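Getting a season's worth of sideline gear through the winter

2 Dec 2023

Our flag football league plays its last game and then, for six months, everything we own lives in my garage. I have been doing this long enough to have ruined most of it at least once. Some notes for whoever has the bags at your place.

Footballs

Let a little air out before you put them away. You don't want them flat, just soft enough to dent with a thumb. Wipe leather balls with a barely damp cloth and leave them out overnight. Do not put them next to the water heater. I did, and in June they felt like dinner rolls.

Keep the pump needles in an old pill bottle with a drop of oil. Florkel sells a fancy needle case, and it's a fine thing to lose.

The medical bag

Empty it completely, over a trash can. Throw out any tape that has gone gummy and anything past its date. Creams and gels go in a zip bag of their own with the caps screwed down hard, because one leaker will season every bandage you have.
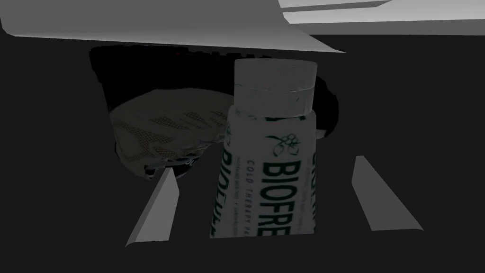

Instant cold packs should lie flat with nothing heavy on top. Dušan Kopecký once stored ours under the yard markers and we opened the season with a bag of lukewarm slush.

Flags and pinnies

Close the Velcro before washing or you will pull out one large, angry ball. Cold water, no fabric softener, hang to dry. We have 36 belts, and they go on a broom handle by color. Viera Šimko rolls hers in pairs like socks. Hers look better.

Cleats

Knock off the mud once it's dry, pull the insoles, stuff with newspaper. Change the paper the next day. Skip the dryer.

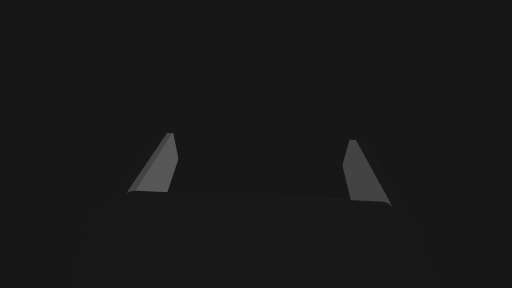
Mouthguards do not get stored. I don't care whose it is or what it cost.

The bags themselves

Turn them inside out and shake them in the driveway, where the neighbors can enjoy it too. Baking soda overnight helps the smell, up to a point. Rub a candle stub along a sticky zipper. Then hang the bags open on a hook, and put a list of what needs replacing in the outside pocket. Mine currently says "kicking tee" and, in someone else's handwriting, "better quarterback."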